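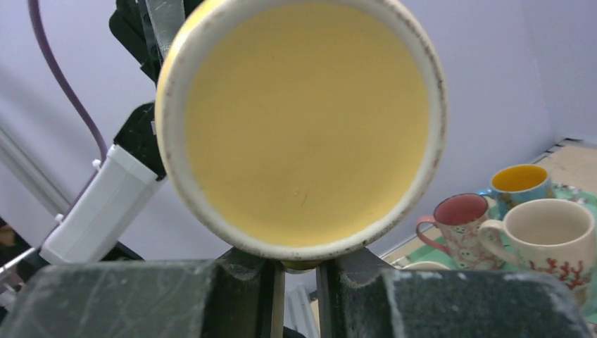

# Dropped mugs: the slow-leak fault at Trarbridge

Speaker notes — Chiến Lâm, Thursday session. Twenty minutes plus questions.

**Opening**

Say who I am and what we run. Two-arm cell, mugs on and off a tray, parallel grippers on both arms. The job is easy to explain and hard to do well, as mug walls vary and so do glazes.

The fault: the grip let go partway through a move. The arm carried on as if it still had the mug. We broke two before we stopped the cell.

**What we saw in the log**

- Over 200 good cycles before the first drop.
- Second drop came 30 cycles later.
- No alarm either time. The controller reported "object held" right up to the place position.

Pause on that last point. It's the reason for the talk.

**What we thought it was**

We blamed the finger pads first. They were scuffed, so we swapped them, and the cell ran clean until after lunch. I signed it off as fixed. That was my call and it was wrong.

Next we blamed the mugs. Lost most of a day sorting them by glaze. Skip the detail unless asked.

**What it was**

Grip force was sagging during long holds. The drive cut its holding current when the motor warmed up, which is what it was set to do from the factory. Our "object held" signal only looked at finger position. A mug can slide a long way between two fingers before their position changes at all.

So there were two faults. The force dropped, and the check couldn't see it.

Go slowly here. At the Fanderum run-through people heard the first part and missed the second.

**Safety side**

The colour of the stack light stayed green through both drops. An operator was about to reach in and clear the tray when the second mug came down. She wasn't hurt. The gate was open in slow mode, as our procedure allowed at the time.

Pieces of mug are sharp and they travel. We found one on the far side of the walkway. Our risk assessment covered pinching and had nothing on breakage.

**Changes made**

1. Longest hold is now 66 seconds, then the arm sets the mug down and picks it again.
2. Motor current is checked along with finger position.
3. Loss of grip stops both arms and turns the light red.
4. Gate stays closed while either arm is holding something.
5. Eye protection inside the line, slow mode included.

Vondeo helped us with item 2. Thank them by name.

**Still open**

Re-picking costs time and we'd like it back. A bigger drive would do it, but the wrist is near its payload limit. Testing starts in October.

**Questions I expect**

*Why no slip sensor?* Priced it, waiting on a quote for both arms.

*Did the new pads help?* A bit. We kept them.

If there's time, play the audio from the second drop. Warn the front row first — it's loud.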